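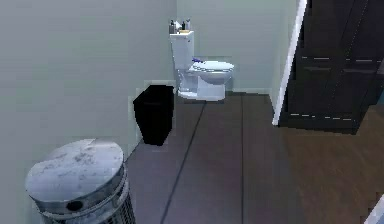
# Student robot club says its bathroom scores are up. The real bathroom can wait.

VETVILLE, 17 February 2022. The robotics club at Vetville Community College says its software can now find its way through a simulated apartment and stop in front of the right object in the bathroom. The club put out its numbers this week. They look good on the page, and they leave a fair amount out.

The project is called Mallico. It has no body yet. Six students have been working on it since November, all of it in simulation, and the bathroom is the room they talk about most. It has a toilet against the back wall, a black wastebasket in the corner and a metal trash can much nearer the doorway. Past the white door frame, the gray tile gives way to wood floor and a big dark cabinet.

The job sounds simple. The program gets a typed instruction, such as "go to the black wastebasket," and has to drive a virtual base to it without hitting anything. Two trash containers in one small room is the hard part, according to the club, and early versions often settled for whichever one was closer.

Over 3681 trial runs, the club says, the program stopped at the correct object 2835 times. That works out to 77 percent. Another 280 runs ended in a collision. The club's summary gives the first figure in bold and puts the second in a footnote.

It also doesn't say how many of those runs started from a spot where the target was already in view. Asked about that, club president Xiuying Ye said the starting points were picked at random and that nobody had sorted them afterward.

"We should have, and we will," Ye said. "I'd expect the number to drop when we do."

There are other soft spots. The bottles and small containers on top of the toilet tank are tiny and crudely drawn, with no labels to read, so the current version ignores them. Nothing gets picked up either. For now a run counts as a success if the virtual base stops close enough to the target, and the club set that distance itself.

Then there is the floor. In the simulation, going from wood to tile costs the base nothing. Plenty of real doorways have a raised strip, and a small wheeled base can get stuck on one. Ye said the club has read about the problem but hasn't modeled it.

The club plans to enter Mallico in the Ploslow Student Robotics Meet this spring. The simulation division there uses apartments the teams haven't seen, which should be a better test than a layout the students have been running for months. A division for physical machines is also on the schedule. Vetville hasn't signed up for it.

Money is part of the reason. Chantharasri, a local equipment supplier, has offered the club a wheeled base at a discount, but the students would still have to cover the rest, and the college has not said whether it will help.

Ye said the club will release the full run logs before the meet, collisions included. A date for that has not been set.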